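The gripper that thought it was shut 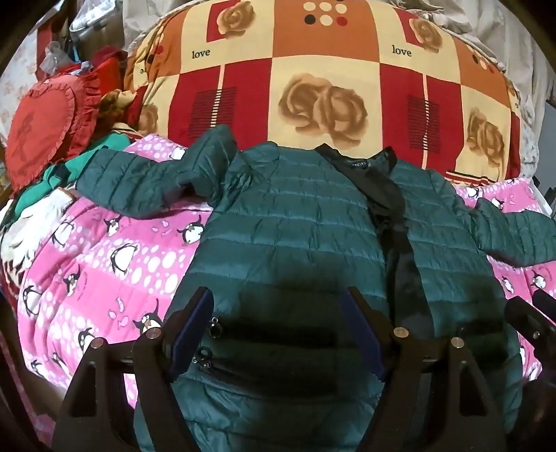 Hidport, May 14, 2020

The short version is that 586 of our recordings had the wrong finger opening written in them, we trained on them without noticing, and the arm in the Hidport workshop cooked a finger motor as a result. Someone also got a burnt fingertip, so it went down as a safety incident as well as a data problem. I have had a few messages asking what happened, and I would sooner write it out once.

Senduler is the laundry project. We record people handling clothes at home with the hand-held gripper, and then the arm at Hidport is trained on what they did. Beds, mostly, as that is where people put clothes down. Winter jackets were added in December after the T-shirts and towels had gone fairly well. A quilted jacket is a nasty thing for a gripper. The shell is slippery, the padding squashes to almost nothing and springs back, and the zip pulls catch on whatever is passing.

What we saw first

The first sign was small. On the padded jackets the arm had started closing its fingers early, a little above the fabric, then coming down with them already shut and pushing the sleeve along the table. Sometimes it would open, try again and get hold of it. Adel Cherkaoui put this down to the shiny material confusing the depth estimate. I agreed with him, and we lost most of a week on lighting. We moved lamps. We hung a sheet over the window. It made no difference that I could measure, and I should have stopped sooner than I did.

The second sign was that it was squeezing too hard when it did have hold of something. You could see it in the current log for the finger motor. On T-shirts it would close, touch, and settle. On jackets it would close, touch, and carry on pushing until the end of the grasp, as if the padding were not there. We have a limit on that motor, but the limit was set for short peaks. It allowed a high current for as long as you liked provided it never went over the top figure, and ours sat just under it.

The afternoon of the motor

Mahmoud El Sherbiny was running a long session, the same jacket over and over with a reset by hand in between. Some way in he noticed a smell. He pressed the stop button, which worked as it should. The fingers stayed clamped on a fold of the jacket, which they do with the power off because the gearbox does not turn backwards easily. He reached in to free the cloth and put the side of his finger against the motor housing.

It was a small burn. He ran it under the cold tap, and it blistered and healed. The jacket was fine apart from a flattened patch in the padding. The motor was not fine, and went in the bin.

Two things were wrong there that have nothing to do with data. There was no warning on the housing, and there was no temperature reading anywhere in the software, although the motor reports one if you ask it. The stop procedure on the wall said to press the button and wait for the arm to settle. It said nothing about waiting for anything to cool. I wrote that procedure, so that one is mine.

Finding the real cause

Bouchra El Idrissi found it, by ignoring the arm altogether. She plotted the finger opening for every recording in the jacket set, one thin line each, all on the same axes. Most of them did what you would expect: wide open at the top, down to some small value when holding fabric, now and then down to zero when the person closed the gripper on nothing. A good number of them looked as if the bottom had been sliced off. They went down, hit zero while the fingers were still plainly apart in the video, and stayed there flat. At the top they never reached the full opening.

She then sorted them by session, and the bad ones came in whole blocks. A session was either right all the way through or wrong all the way through. Nearly all the bad ones came from the El Ouafi flats.

After that it was quick. The hand-held gripper has an encoder that only knows how far it has moved since it was switched on. It does not know where it started. The recording program, Jireo, takes whatever position the fingers are in at power-up and calls that zero, so the instructions say to hold the fingers shut while you switch it on. If you do not, and they are a third of the way open, then a third of the way open is zero for the rest of the session. Anything tighter than that comes out negative, and Jireo quietly turns negative values into zero. That last part is what hid it from us. A minus sign in the file would have been caught the first day by the most basic check.

So the arm was learning from people who, on paper, were fully shut before they had touched the jacket, and stayed fully shut with a thick wad of padding between the fingers. It copied that faithfully. It shut early, and when there was padding in the way it kept pushing for zero.

Why El Ouafi? I rang Souad Bouzid, who ran most of those sessions, and she told me in about a minute. The battery on their unit had a loose contact. It would drop out between takes, and people would wiggle the connector until the light came back and carry on. They were doing that with one hand, with the other in the grip, and the fingers wherever they happened to be. She had mentioned the contact in her notes back in the winter. I found the line afterwards. It says "power a bit unreliable, still usable", and I had read it and ticked it off.

I do not blame anyone in the flats for this. The line about holding the fingers shut was on the second page of the instructions, under a heading about charging.

What we could save

The jacket set had 1,782 recordings in it. My first thought was to throw away everything from El Ouafi and record it again, which would have meant going back into people's homes, and in the present circumstances that is not going to happen for a while.

Marisol Camacho suggested getting the opening back from the video instead. The camera on the tool looks down at its own fingers, and the pads are an easy colour to find against most fabrics. She wrote a script that finds both pads in each picture and works out the gap. It did badly at first on dark clothes, where the edge of the pad and the edge of a sleeve run into each other, and it does not like the gripper's own shadow. Once she fitted the whole session at once and looked for a single offset, the bad pictures stopped mattering much. She checked 200 of them by hand with a ruler on the screen, and I checked some of hers.

We kept 1,697 in the end. The rest were thrown out, mostly short takes where the power had dropped in the middle so there were two different offsets in one file, or where a pad was buried in cloth from start to finish.

The arm was retrained on the corrected set. It now waits until it is down at the fabric before closing, most of the time. It still drops sleeves. The early closing has gone and the current settles on a jacket much as it does on a towel.

What has changed

Jireo now refuses to start a recording until you have squeezed the fingers shut and let them open fully, and it compares the travel with the known figure for that unit. If the travel is short, it says so. It does the same after any loss of power. It takes a few seconds and people have already complained about it.

Negative openings are stored as they are. If something downstream does not like a negative number, it can fail where we can see it.

The finger motor on the arm has a limit on how long it may hold a high current, separate from the peak. Its temperature is on the screen, and the session stops by itself if it climbs too far.

The notice on the wall has been rewritten. After a stop with cloth in the fingers, you read the temperature before you put a hand in. If the screen is off too, you wait fifteen minutes. There is a label on the housing now as well.

The El Ouafi unit has a new battery connector. Souad posted the old one to me in an envelope and it is on my desk. You can make it drop out by tapping it with a pencil.

Still to do: the trousers. They were recorded with the same unit over the same weeks, and Bouchra has only plotted the first few sessions. Two of them have the flat bottom.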